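Skiment free spins not showing after deposit?

Posted 25 Jan 2020 by selar_spinner
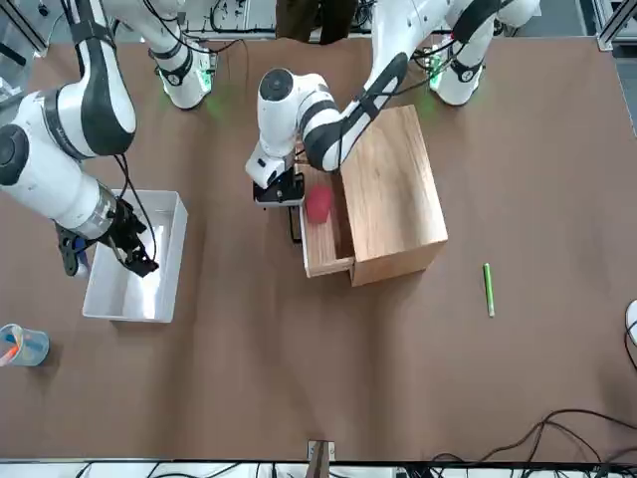

Deposited on Skiment last night for the spins offer, put the code in and everything, still nothing in my account. Bonus tab just says "pending". Mate got his in 2 minutes. Is there a minimum or have I messed up teh code? Already used the deposit on slots so bit worried now.

Skakdale7
Did you opt in first? There's a tick box on the offers page, easy to miss. Code on its own does nothing – got caught by that myself last March. Also check how you paid. E-wallets don't count for the welcome spins, card only. If it says pending then it's probably gone through and just needs the ID check. Mine took around 3 days, passport and a bank statement. Don't cancel it whatever you do, you can't get it back. And once they land you've got 7 days to use them so keep looking.

mahasneh_fan
never had a problem, try logging out

oldbingohand
Live chat is quicker than email. Have the deposit reference ready, and ask them to confirm the wagering on the winnings while your at it. Playing the deposit first is fine as far as I know, but read the terms, they changed them before Christmas. Screenshot the offer page too – helped me when mine went missing.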